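Do we have to do favours for evening guests?

Hindby: We've got 22 people coming only for the evening. Is it rude to give favours to the day guests and none to them?
3 likes

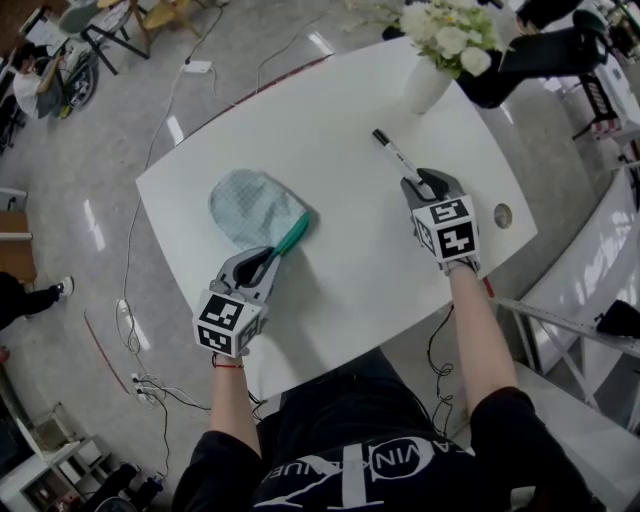
Alero: Not rude. We left a basket by the bar and people helped themselves. If you want one colour for everything, pale blue with a teal-green edge, like that mitt on the white table, would suit ribbon and tags — cheap to do as well.
7 likes

Bogale: skip them, ours got left behind
0 likes

Related
Evening invitation wording
Buffet or hog roast in September?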